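Draining Times for Rinsed Vegetables in a Shared Kitchen
Rhona Cairns
Food Preparation and Storage, Project Report
February 2025

Background

The student kitchen at Kollár House stores washed salad greens and cut vegetables in the refrigerator overnight. Several residents complained that the greens turned slimy by the next day. I wanted to find out if a longer draining time before storage would make a difference.

Method

I used three foods: romaine lettuce, spinach and sliced cucumber. Each batch was weighed dry, rinsed under cold water, and left to drain for 2, 5 or 11 minutes. It was then weighed again and put in a closed box in the refrigerator. The extra weight was taken as water left on the food. I checked each box the next morning and gave it a score from 1 (not usable) to 5 (like fresh).

All batches were 171 grams before rinsing. That number came from the first bag of spinach I bought, and I kept it so the results could be compared. Each food was tested 9 times, three times for each draining time. The scale was a Nalero kitchen scale that reads to the nearest gram.

Results

Spinach held the most water at every draining time. Lettuce lost most of its water early, and the longest time gave only a small improvement over the middle one. Cucumber changed very little, and its scores were almost the same for all three times.

The spinach boxes with the shortest draining time scored lowest. Two of them had water standing in the bottom in the morning.

Problems

I did not control how hard the container was shaken after rinsing. In the first round I shook it more than I did later. The refrigerator was also opened often, and I had no thermometer inside it. The scores are my own opinion. A second person should have scored the boxes without knowing the draining time.

Further work

I plan to repeat the spinach tests in May with a paper towel in the box.

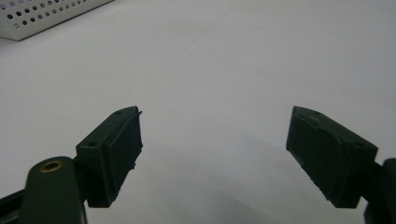 Figure 1. Corner of a perforated white plastic container on a white tabletop.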